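Study Links Evening Pharmacy Hours to Fewer Missed Doses Among Night-Shift Workers

Adults who work overnight are more likely to keep up with daily blood pressure medication when their local pharmacy stays open past the end of the ordinary business day, according to a new study from the Prornstead Institute for Community Health.

The study, carried out under the title Sanus, followed 471 adults who were taking at least one prescribed medication for high blood pressure and who worked a regular night schedule in warehousing, food processing, hospital support or transportation. Participants were recruited through neighborhood clinics and workplace notices and were asked to keep a simple diary of their doses, their sleep and their visits to the pharmacy. The findings were shared with participants before being released more widely, in keeping with the Institute's policy on community research.

"People who work at night are often described as hard to reach," said Boglárka Somogyi, the study's lead investigator. "Our participants told us that they were awake, they were willing, and the door was locked. A pharmacy that closes at six in the evening is closed for most of the hours in which these patients are able to run an errand."

High blood pressure is usually managed with medication that must be taken every day over many years. It seldom causes symptoms that a person would notice, and a gap of several days between refills can pass without any obvious effect. Clinicians have long been aware that such gaps are common. Less attention has been paid to the way in which working hours contribute to them, and most advice given to patients continues to assume a day that begins in the morning and ends at night.

Participants in the study described a range of difficulties with that assumption. Labels instructing them to take a tablet "in the morning" were read by some as meaning the start of the calendar day and by others as meaning the time they woke up, which for many was the middle of the afternoon. A number of participants switched between the two readings on their days off. Several had never raised the question with a prescriber, and a smaller group had raised it and received different answers from different members of the same practice.

Refills presented a separate problem. Participants who relied on a pharmacy with daytime hours reported setting an alarm in the middle of their sleep period in order to collect medication, or asking a family member to go in their place. Others waited for a day off, even when this meant going without tablets in the meantime. Participants who lived close to a pharmacy with evening hours reported fewer such delays, and their diaries showed fewer missed doses overall. The difference remained after the researchers took into account age, household income and the number of medications prescribed.

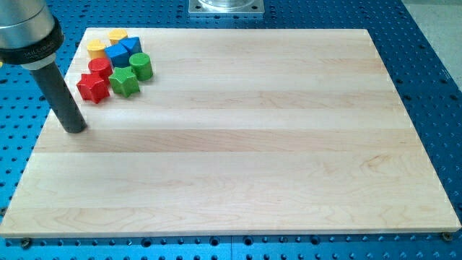 The research team has advised caution in reading these results. Because the study was observational, it cannot establish that longer opening hours were themselves the cause of the improvement. Neighborhoods in which pharmacies stay open late may differ in other respects, including public transportation, street lighting and the number of clinics within walking distance. The diaries were also completed by the participants themselves, and some doses may have been recorded from memory.

To examine the question more directly, the Institute is preparing a second phase of the work. Beginning in October, two pharmacies in the Prornstead area will extend their evening hours, and a pharmacist will be on duty throughout the added period to answer questions and review medication schedules. Adherence among night-shift patients at these locations will be compared with adherence at locations where the hours have not changed.

The second phase will also introduce a short counseling visit lasting 20 minutes. During the visit, the pharmacist and the patient will write out a dosing schedule based on the patient's own sleeping and working pattern, including days off and any rotating shifts. Where the schedule raises a clinical question, the pharmacist will contact the prescriber before any change is made. Patients will not be asked to alter the time of any medication on their own.

Keith Whitelaw, who coordinates pharmacy partnerships for the Institute, said that the counseling visit was designed in response to comments from participants in the first phase. "Many of them had worked out a system and were worried that it was the wrong one," he said. "In most cases what they wanted was ten minutes with someone who would look at the whole week, write it down and put a name to it. The existing appointment structure has very little room for that kind of conversation, particularly at an hour when the patient is fully awake."

Records for the second phase will be kept in Grallumico, the scheduling and follow-up system already in use at the Institute's partner clinics. The system allows a patient's usual waking time to be entered as a starting point, so that reminders are sent in relation to that time and do not arrive during sleep. Participants may choose to receive reminders by text message, by telephone or not at all. Information held in the system will be available to the participant on request, and it will not be shared with employers.

The matter of employers was raised repeatedly in the first phase. Some participants were reluctant to be seen taking medication at work, and others were unsure whether they were permitted to store tablets in a locker. A few said they had chosen not to tell a supervisor about their condition out of concern that it might affect their shifts. The Institute does not provide legal advice on employment questions. It has, however, prepared a plain-language handout on talking with an employer about a health condition, copies of which are available from partner clinics and from the Institute's front desk.

The study's authors also make a number of recommendations for clinics and pharmacies that are not taking part in the second phase. They suggest that patients be asked about their working hours at the time a new prescription is written, and that the answer be noted in a place where the pharmacist will see it. They recommend that labels refer to waking or bedtime wherever the prescriber considers this suitable – a change that requires no new equipment and very little staff time. They further suggest that refill reminders be sent early enough to allow a patient to plan a visit around a run of consecutive night shifts.

For pharmacies that are unable to extend their hours, the authors point to other arrangements described by participants as useful. These include secure collection lockers, home delivery within an agreed window, and the dispensing of a longer supply where the prescriber and the patient's insurance plan allow it. Each has limitations. Delivery was of little help to participants whose packages arrived while they were asleep, and lockers do not offer the opportunity to speak with a pharmacist. The authors regard these measures as partial substitutes, to be used alongside some form of personal contact.

Further analysis of the first-phase diaries is now under way. The Xiong Fellowship, which supports early-career researchers at the Institute, has provided funding for a closer examination of the sleep records, with particular attention to participants on rotating schedules. Preliminary review suggests that the week in which a person moves from one shift pattern to another may be a time of particular difficulty, but the Institute does not intend to publish figures on this point until the analysis has been completed and reviewed.

Enrollment for the second phase is open to adults who work at least two overnight shifts in a typical week, who take one or more prescribed medications for high blood pressure, and who fill their prescriptions at a participating pharmacy. Pregnant patients and those who have recently been hospitalized for a heart condition are asked to speak with their own care team before applying. There is no cost to take part. Participants may withdraw at any time without affecting their care, and those who took part in the first phase are welcome to apply again.

Interpreters can be arranged for enrollment interviews and counseling visits, and interviews may be scheduled in the evening or early in the morning. Applicants are asked to bring a list of their current medications, including any purchased without a prescription, together with a typical work schedule if one is available. Those who do not have a written schedule will be helped to prepare one at the interview.

Readers who take blood pressure medication and are uncertain about the timing of their doses should contact their pharmacist or prescriber. Medication should not be stopped, doubled or moved to a different time of day on the basis of this article.

Enrollment forms and the participant summary of the first phase may be requested from the Institute's research office or from any partner clinic. Organizations that employ night-shift staff and would like to display the enrollment notice may obtain printed copies from Keith Whitelaw through the same office.

Posted 2025-08-23 in Research and Community Health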